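Skernance Makers Board > Fabric, Yarn & Stuffing > Green velvety plush: what is it and how do I clean it?

11 replies

wobblystitch
Posted in January, 7:40 pm

Hi all, long time reader, hardly ever post. I got a bag of soft stuff at a church sale and there's a lot of dark green plush in it, and I'm trying to figure out what to do with it before my dining table disappears for good. Some of it is finished toys, some of it is just parts I think, and a couple of things could honestly go either way because the previous owner had a very free approach to shapes.

The green is gorgeous. Deep forest green, short pile, feels like velvet but with more squish to it. I want to wash everything before it goes near my kids (4 and 7, both of them put things on their faces constantly) but I'm scared of wrecking the pile. I killed a plush rabbit in the dryer once and it came out feeling like a doormat.

I cleared the table off tonight so I could lay things out and get a proper look at them in decent light.
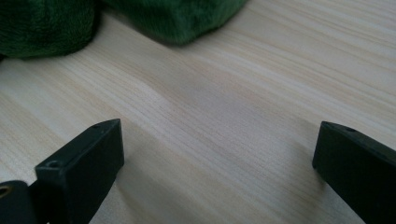
Two of the green ones on the dining table.

So my questions are: machine or hand? Does this kind of short pile come back after it gets flattened? And is there any way of guessing the fiber when there's no tag? I've turned the whole bag inside out and there's not one label in it.

Sorry this got long!

mossandmitten
7:58 pm

Ooh, I love that green. Hand wash, cool water, tiny squirt of baby shampoo, squeeze and don't wring. Roll it in a towel and walk on the towel. I do all my velvety stuff this way and it comes out fine.

The pile will come back if you brush it while it's still a little damp. I use a soft toothbrush.

grinton_quilts
8:15 pm

I'm going to disagree on the hand washing. I used to do it and I always ended up with soap left in the middle, and then the thing gets crunchy in one spot and you can never get it out. A pillowcase tied shut, cold, delicate cycle, extra rinse. The machine rinses way better than I can with my wrists. I run my stuff at the Grinton laundromat because their front loaders are gentler than mine at home, and I've never had a toy come apart.

No dryer though. We agree on the dryer.

mossandmitten
8:21 pm

If you've got soap left in the middle you used too much soap!

grinton_quilts
8:24 pm

Maybe so. I'm still not spending my evening bent over a sink.

pinfeather
8:40 pm

Before anybody washes anything, what is it stuffed with? That matters more to me than the outside. Polyester fill, go ahead and dunk it. If it's old foam crumbs or sawdust or rags you're going to have a swamp. Give each one a good squeeze. Foam crumbs feel sort of gravelly and they don't spring back evenly. If it crackles, leave it dry and just surface clean.

I learned this from a teddy that took nine days to dry and smelled like a pond the whole time. It lives in the garage now.

wobblystitch
9:02 pm

OK, squeeze report! Most of them feel like regular fluffy fill. One long one has something beany in the end of it, like little pellets. And one is so firm I can't tell what's going on in there. It's like a bread roll.

Haven't smelled anything weird except for that general closet smell.

pinfeather
9:10 pm

Pellets are probably plastic, and that's fine to wash cool. Could be rice or dried beans if it's homemade though, so open a stitch and look. If it's food, dump it out. You do not want rice in the wash.

Bread roll one, I'd open that too. You've got to know.

oldbuttonjar
9:33 pm

Fiber question: if you can spare a few strands from inside a seam, do a burn test. Outside or over the sink, tweezers, long match, bowl of water next to you. Polyester melts and makes a hard little bead. Cotton burns like paper and leaves soft gray ash. Real silk velvet smells like burnt hair, but I would fall off my chair if somebody made stuffed toys out of silk velvet.

I'd bet money on polyester just from how common it is, but I've been wrong on photos plenty of times. Color and pile length don't tell you a whole lot.

More important with a dark green like that: check if the dye runs. Wet a white washcloth, press it on the back somewhere for a full minute, look at the cloth. I have a cream colored sweater that used to be a cream colored sweater, is all I'll say.

tabbyloaf
9:50 pm

Do you know if they're supposed to be one thing? From your picture I can't tell if those are two separate cushiony guys or two parts of the same guy. They're nearly touching at the top. My first thought was feet, and then I thought pillows, and now I want to know so badly.

wobblystitch
10:04 pm

Ha, my husband said feet too! They're separate, nothing sewn between them. I've been calling them the potatoes. They might have been headed for a frog or a turtle at some point, but there's no pattern in the bag, so your guess is as good as mine. My oldest says they're both "finished and shy."

Dye test is happening tomorrow, great tip, thank you. I would have thrown it all in with the towels.

ketchupandlinen
10:31 pm

Popping in to be the annoying one. I wouldn't wash any of it. Vacuum with the brush attachment (put an old stocking over the end so you don't suck up loose threads), then into a zip bag in the freezer for a few days if you're worried about critters, then a damp cloth for spots. Every wash takes something out of velvety fabric and you don't get it back. I've got a cushion cover I never washed that still looks new, and its twin went through the machine four times and looks tired.

grinton_quilts
10:44 pm

A cushion cover isn't going in a four year old's mouth though. Kid stuff gets washed at my house, end of story. If the pile goes a bit flat, it goes a bit flat.

ketchupandlinen
10:52 pm

Fair enough on the mouth thing. I don't have little ones anymore and I forget how much gets chewed. If it's for display I'd stick with what I said.

mossandmitten
11:05 pm

Can we all at least agree on cold water, lol

wobblystitch
Next day, 5:20 pm

Update for anybody following along! Washcloth test came back with the faintest green smudge, like you had to hold it up to the window to see it. So the greens are getting washed alone, no towels, no kid socks.

I opened the beany one and it's plastic pellets, in their own little cotton pouch no less. Whoever made that one knew what they were doing. The bread roll is fluffy fill, just SO much of it. I pulled out a whole mixing bowl full and it still looks stuffed.

I chickened out of the burn test. I have a smoke alarm that goes off when I make toast.

Decided to split it: one potato by hand the mossandmitten way, the other in a pillowcase in the machine the Grinton way, and I'll compare. For science.

grinton_quilts
5:31 pm

Yes!! Extra rinse, don't forget.

mossandmitten
5:33 pm

TINY squirt of shampoo.

oldbuttonjar
6:12 pm

That faint smudge is normal for a dark color, I wouldn't worry. Dry them away from a heater and turn them every few hours so the fill doesn't settle on one side. I set mine on a cake rack.

Are you going to keep the extra fill you pulled out? Wash that separately in a mesh bag and pick it apart with your fingers once it's dry. Perfectly good stuffing, and a bag of the new stuff has gotten so expensive.

wobblystitch
6:30 pm

Cake rack, genius. And yes, keeping the fill! It's in the mixing bowl on top of the fridge, where I will forget it until I want to make pancakes.

Will report back when the potatoes are dry.

tabbyloaf
6:41 pm

Please put eyes on them. Even if they're feet.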